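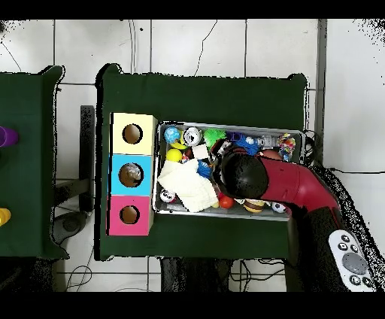 Katow Bench Sorter

One arm, one table, a tray of mixed goods and a stack of bins. The Katow Bench Sorter is made by Mestard for returns rooms, toy libraries, thrift warehouses and anyone else who has to turn a heap of odd little things into tidy piles. It picks items out of a mixed tray one by one and drops each into the bin you've assigned to that kind of item.

We've been building sorting equipment for a while now, and this is the one we're happiest about! Most sorting machines want everything to be the same size and facing the same way. Real trays are never like that. Balls roll, cloth flops over whatever is under it, rope toys get wrapped around their neighbors. The Katow was designed around that kind of tray from the first sketch.

What it does

You tip a load into the tray, choose a job on the screen and press start. The arm works through the items it knows and leaves the ones it doesn't. When it has nothing left it feels sure about, it parks to the side and the light on the control box turns amber. Someone comes over, deals with the leftovers, tips in the next load, and off it goes again.

Jobs are set up with the Ok teaching app. You show the system an item from a few sides, give it a name and pick a bin. Eleven views is usually plenty for a ball or a block. Soft things take more (a cloth can look like almost anything), so give those a good long session and crumple them differently each time. You can keep up to 200 item types in one job, and jobs can be copied between benches.

Bins are up to you. The software only needs to know where the opening is and how wide it is, so use what you have in the building. Color-coded bins are a big help to the people working alongside the arm, even though the arm itself goes by position.

What changes for the people in the room

This is the part customers ask us about most, so here is what we've seen.

Hand sorting is hard on wrists and shoulders, and it's the sort of task that gets passed around because no one can stand a whole shift of it. With a Katow on the bench, the steady picking goes to the arm and the judgment calls stay with people. Is this worth cleaning? Is the seam going? Does it belong with the dog toys or the kids' toys? At Kunden, a returns center that has run our benches since August, sorters now spend most of the morning on inspection and repair, work that used to get squeezed into the last half hour.

It does bring new work, and you should plan for that. Somebody has to own the job list. New stock means new items to teach, and the person who's good at it will get asked a lot, so train two. At Kunden the sorters took this over themselves and gave up waiting for the office to do it, and the job lists got much better as a result. They knew which things got mixed up with which. One of them split "ball" into five separate items on the second morning, and the number of wrong drops went down right away.

Expect a slow first couple of weeks. The arm is steady but it isn't fast, and an experienced sorter will beat it on any single tray. Where it earns its place is over a full day, when it's still going at the same pace at four in the afternoon. We'd also suggest talking with your team before the bench arrives, about who will run it and what they'd like to do with the time. The sites that did this had a much easier start.

Working next to it

The arm slows down when someone steps into the marked zone and stops when they reach over the table. Press the green button to continue. Please don't put items into the tray while the arm is moving; load between runs. Long hair and lanyards should be tucked away, as with any moving equipment.

Noise is low enough to hold a conversation across the bench. We're pretty proud of that one.

What it's good at, and what it isn't

Good: balls of most kinds, blocks, plush, rings, small cans, plastic play food.

Fair: cloth, rope, anything tangled. It will usually get hold of these but may bring a friend along. The second item goes into the same bin, so check cloth and rope bins at the end of a run.

Not suitable: glass, open containers, anything sharp, anything over 400 grams.

Specifications

Reach: 81 cm
Maximum item weight: 400 g
Item types per job: 200
Saved jobs per bench: 11
Power: standard wall outlet
Controls: touch screen, Ok teaching app
Mounting: clamp or floor base

In the box

Arm and gripper, control box with status light, camera and post, tray, floor marking tape, one spare set of gripper covers, quick start sheet. Table and bins are not included.

Care

Wipe the gripper covers with a damp cloth at the end of each day. Dust and lint make them slick, and slick covers drop things. Replace them when the texture has worn smooth. Route cables away from where people walk and check the table clamps once a month.

Setup and training

Every bench comes with a one-day visit. We spend the morning on placement and safety and the afternoon teaching items from your own stock, with the people who'll be using it. Bring the awkward stuff! A tray full of your worst returns teaches everybody more than our demo set does.

Refresher sessions can be booked through the Mestard service desk, by video or on site. Spare gripper covers ship in packs of two.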